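Workshop notebook, Plotano Events
26 August 2026

Subject: November outdoor screening, family program

The Masteritz projector was run against the inflatable screen for two hours. Picture brightness was acceptable after dusk and poor before it. The start time should therefore move later than the one printed in the draft program. Sound from the left speaker dropped out at 142 minutes; the cable has been replaced and the test will be repeated.

Iltora has confirmed 2000 printed programs. The proof still lists the costume parade ahead of the film. Cameron Pollock is to return the corrected proof to Van der Merwe.

Seating plan: 13 rows, with the front 9 reserved for families with small children. Aisle width to be confirmed with the park office.
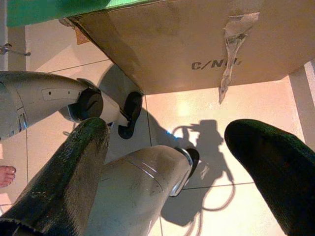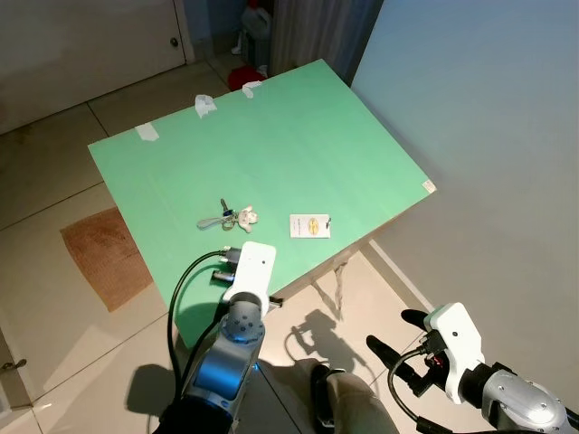 Outstanding items

Repeat sound test, full length.
Written approval for the tea tent.
Revised start time to all performers.
Rain plan: no decision yet on the indoor hall.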